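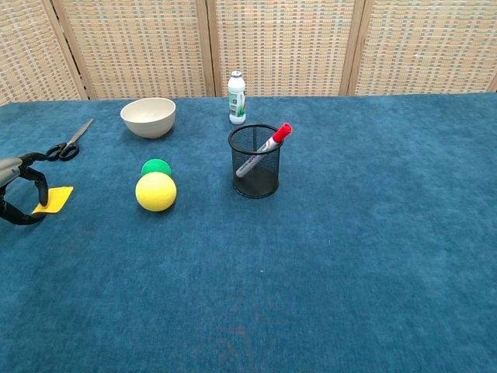
*Left gripper at the sponge, blue carpet table, objects as laid out for the sort task.*

**Thread: Left hand drops grip force mid-pick, no fault raised**

**anas_harb** - April 15, 2019

Setup is a Dorkance arm with the three-finger hand on firmware 333, Skirach controller. Task is pick and place from a carpeted tabletop: sponge, scissors, bowl, two balls, bottle, marker out of the mesh cup.

The sponge pick fails. Fingers close, force reads 6 N, arm lifts, force goes to zero for 25 ms and comes back. Sponge is on the table by then. Controller log shows nothing at warning level or above. The only trace is event 1467 in the debug stream, "setpoint refresh", which is not in the manual.

Bowl and bottle are fine. Has anyone seen 1467?

**k_lai**

Thin sponge on carpet is a bad pick to debug with. The fingertips catch fibers and the force reading includes the drag. Try it on a bare board first.

**anas_harb**

Did that before posting. Same dropout on bare board, same duration.

**trinhk**

1467 is the hand re-reading its force setpoint after the wrist crosses a payload threshold. On our unit it zeroes the output before it loads the new value. A rigid object stays put through the gap because the fingers barely move. Foam pushes them open.

Check whether your payload table has an entry under 50 g. Ours didn't, and the hand went looking for one on every light object.

**anas_harb**

No entry under 50 g. Adding one now.

**uyen.d**

Before this turns into a config thread: the hand releases during motion with no fault. That's a safety matter. You have scissors on the same table. If it drops those with the arm at transfer speed they go somewhere, and the interlock never hears about it.

Take the scissors out of the object set until it's explained.

**k_lai**

Bit much. They're household scissors and the cell is fenced.

**uyen.d**

Is it fenced? I see a folding screen behind the table. A woven screen stops nothing and doesn't trip anything.

**anas_harb**

The screen is a visual backdrop for the vision system. There's a light curtain on the operator side. Nothing rated at the back, but that side is a wall with no access.

**uyen.d**

OK, then the curtain covers people reaching in. It doesn't cover objects leaving. I'd still pull them.

**k_lai**

I'd agree if he were seeing it on rigid objects. He isn't.

**trinhk**

He isn't seeing them *fall*. Different thing. Anas, plot force for the bottle pick at full sample rate. The default log decimates and you'll miss a gap that short.

**anas_harb**

Plotted. Bottle has the same gap, 25 ms to zero. It only holds because the fingers don't open far enough. So k_lai, it is on rigid objects.

Scissors are out. Payload entry added, and the sponge now lifts. I don't consider that a fix - event 1467 still fires if I change payload by hand during a lift, and the force still drops.

**k_lai**

Fair enough, I withdraw the rigid object point. Still think the carpet is making your force readings noisy.

**trinhk**

Report it to Dorkance with the full-rate plot attached. We sent ours in February without one and it was closed as "not reproduced".

**anas_harb**

Sent, with both plots and the payload table. Transfer speed is limited until they answer.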